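Jewellery storage: chains, boxes and small frames

Gallery notes, 2021-03-16
Compiled by Hedvika Halás. Bench notes by Teemu Seppälä.

This page covers the storage of small chains and single items in a lined box with fixed partitions. It belongs with the earlier Plamora pages on drawer inserts and ring trays, and uses the same terms. Only metal chains are dealt with. Bead strings and cords behave differently and have their own page.

Worktop

Sorting is done on a plain, pale, matte surface with the overhead light on. Fine links show up well against it and there is no pile to catch a clasp. Cloths were tried in August and dropped: the finer chains snagged in the weave, and lifting them pulled threads. Where two tables are used side by side, keep very small parts such as jump rings and earring backs away from the join. They go down it.

Chains

A chain with small, closely set links tends to close up on itself when it is dropped in a heap. Twisted far enough, it behaves like a short piece of rope, and the loops at the end form a knot which tightens if the free length is pulled. The knot should be opened from the outside, one loop at a time, with the chain lying flat. Pulling from both ends makes the job longer.
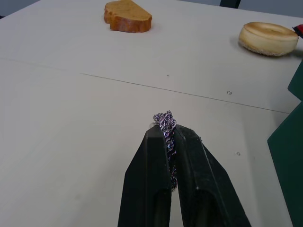 Link size decides most of what follows. Chains with links under 2 mm are stored at full length wherever the compartment allows. Larger links can be coiled. A coil should be laid down in one direction only, finishing with the clasp on top, so that it can be found and lifted first. Clasps are closed before storage. An open clasp will hook the nearest chain, and Bohumila Zelenák's tally of tangles from the winter lists this as the cause of 11 of them.

Lengths are measured with the clasp closed and the chain hanging free. A tangled chain is not measured. Several figures on the old Halimis cards were taken that way and should be ignored.

Finish

Silver-coloured chain picks up tints from whatever light falls on it, and purple or blue glints are no guide to the metal or to its condition. Tarnish is judged in daylight, near a window, with the chain laid straight. A dry cloth is enough for light marks. Dips are not used on chains with closely set links, as liquid stays between the rings and is difficult to rinse out.

Boxes

The type preferred here has a hinged lid that stands upright by itself, a pale lining and a clasp at the front. Pale linings show dirt sooner than dark ones, but a fine chain can be seen against them at once. The long section at the back takes necklaces, laid straight. The smaller sections at the front take one item each. Two chains in one section will usually be found tangled by the end of the week, even if the box stays on the shelf.

Slots in a lid lining are suitable for light pieces only. Anything heavy works loose when the lid is shut.

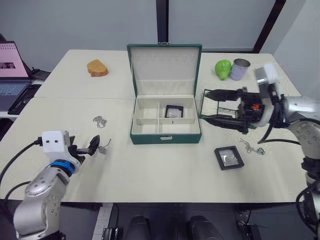 Dark green box, cream lining, lid up. Small black display frame in the right-hand compartment; three silver chains on the table.

Display frames

A small glazed frame may share the box, provided it lies in a section of its own. Frames with sharp corners mark the lining, and Juraj Šťastný recommends a square of felt underneath. Wire stands are stored separately, as their edges catch both chain and fabric. A stand need not match its frame in colour, though the feet should be level.

Order of packing

Frames first, then rings and single items, then chains, the finest last. The lid is closed by hand and the clasp checked. Boxes are stored flat. The Tosh shelf holds 6 boxes in a single layer and should not be stacked higher. The Dromano shelf is 70 cm wide and is kept for trays.

Corrections to the measurements go to Diarmuid Ní Mhurchú, with the box number and the compartment. The page on ring trays is next in the series, followed by earring cards.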